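Siltstead snack swap outgrows its table, moves to the back room at Dekis

If you went looking for the snack swap in its usual spot by the front windows of Dekis last month and found only a rack of umbrellas, don't panic. It has moved! Go past the tea shelves, turn left at the freezers, and you'll find it in the back room, which is brighter, quieter and has about twice as much space to stand around and chew.

I've been writing up neighborhood bits for this page long enough to remember when the swap was a few of us trading crackers in the parking lot. You brought something you liked, you took home something you'd never tried, and that was the whole plan. The plan hasn't changed much, but the crowd has. The August swap drew 81 people, which is a lot of elbows for one aisle of a grocery store, and the folks at Dekis very kindly said we could have the back room before somebody got hurt reaching for the sesame brittle.

So I went along to the first one in the new space, and I'm happy to report that the shopping baskets made the trip too. These are the old blue ones from Karagiannis, the produce market that used to be across the street, and I have a real soft spot for them. My family did the weekly shop with one of those baskets for years (the handles always pinched).
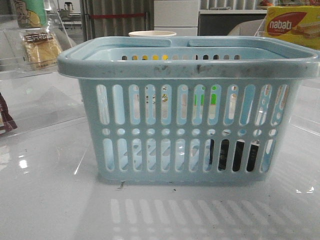
The rules on baskets are simple. You pick one up at the door, you put in what you brought, and you carry it to the sorting table. After that the basket is yours to fill on the way around – up to four items each on the first pass, and then whatever is left is fair game in the last half hour. There was some grumbling about the limit when it came in, mostly from me, but it does mean that people who arrive after work still get a decent pick.

Karagiannis left 27 of the baskets behind when it closed, and the swap has been using them ever since. They've been through a lot and they look it. I was asked to pass on a request here: if you took one home, even by accident, even years ago, please bring it back. You won't be asked any questions, and you may get a cookie.

The other change is at the tasting end. In the old spot everything got heaped up together and you had to dig, which was fun if you were early and pretty grim if you weren't. Now the things that are up for tasting get set out by themselves, some of them on a clear stepped stand, so you can read the wrappers before you commit. I can't tell you how much longer I spent looking at everything. I read wrappers the way other people read paperbacks, and a lot of what comes in is from the import shelves at Dekis or out of somebody's suitcase, so half the pleasure is working out what you've got in your hand.

My own favorites this time were on the crisp and nutty side. I went straight for the almond cookies in the dark red wrapper, 好吃点, a name that means something like "a bit tastier," and I'm not going to argue with it. They're thin and snappy and very good with strong tea. I'd meant to bring a pack home for my sister and, well, my sister is going to have to come to the next swap.
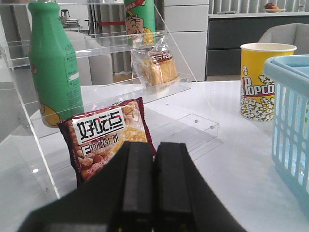 Soft cakes did well too. There's a faction that only comes for the little individually wrapped ones, and they were standing two deep before the doors had been open ten minutes. Chips were thin on the ground, so if you've been wondering what to bring, bring chips. Chocolate is always welcome in the cooler months but please leave it home when it's hot out (we all remember the July bag). Drinks are fine as long as they're sealed.

A few practical things, as people keep stopping me to ask. Doors open at 4 in the afternoon and the last-half-hour free-for-all starts at 6:30. Anything you bring should be unopened and in date. Homemade goods are a no for now – the store has to follow its own rules on that, and I do get it, even though I miss the date bars. If you have an allergy, ask at the sorting table and someone will go over the labels with you, including the ones that aren't in English. Kids are welcome and get their own first pass.

Whatever doesn't get picked goes to the after-school pantry at the Fisumari center, same as before. The pantry tells us the swap has sent over 583 items so far this year, and they'd like more of the salty stuff, please, along with anything that fits in a lunch bag.

The back room is ours through the winter at least. Dekis says they'll see how it goes with the holiday stock, which tends to fill every corner of the building, but nobody seemed worried about it when I asked at the register. There's also been talk of a separate tea table, and I've put my name down to help with that one, mainly so I can be near the cookies.

The next swap is at the same time next month. Use the front entrance on the Siltstead side, as the loading door stays locked, and grab a basket on your way in.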